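An Afternoon With the Robots at Flititeck

12/04/2019, posted by Sena Tsikata

I finally made it out to the Flititeck open day in Hedorville, and I've been talking about it at dinner ever since (sorry, family). It was a 19 mile drive in the rain and I would do it again tomorrow.

They had 3 stops on the tour. The first was a short talk, the second was a walk past the machine shop, and the third was the one I'd come for: the picking lab, where a robot arm works out how to grab everyday stuff out of a metal bin. Our group was 12 people and we all ended up leaning in the same direction like we were watching a tennis match in slow motion!

What got me was how ordinary the things in the bin were. I'd pictured neat little machine parts, all the same. Instead it was toy blocks, a shiny see-through ball, a hairbrush. Prosser, the engineer running the demo, told us the variety is the whole point, as a brush and a ball need completely different grips and the arm doesn't get told ahead of time which one it's dealing with.
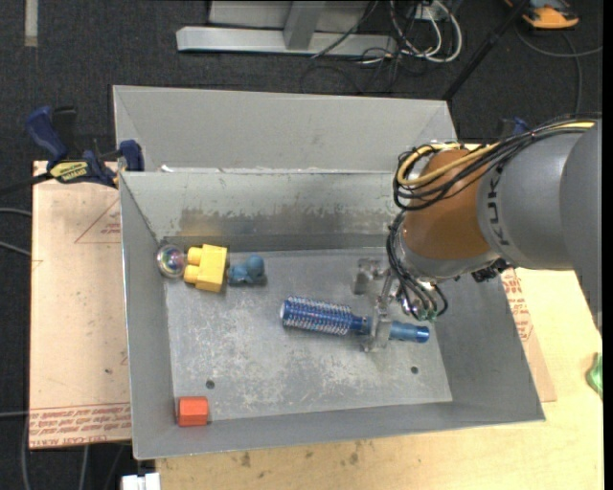

The KUKA arm down in the bin with the blue hairbrush. Love those clear fingers.

I asked a lot of questions, probably too many. Is the brush hard? Yes, said Prosser, a round barrel and a thin handle on one object make for a lot of bad places to grab. Does it ever scratch the bin? He just pointed at the floor of it, and fair enough, that metal has been through a lot.

My favorite part was hearing that the team calls their software Wala, after the noise somebody made the first time it picked up a block. I wrote that down right away.

They're doing another one later in December, same place, and kids are welcome. I'm bringing my nephew, and I've already got a new page of questions started.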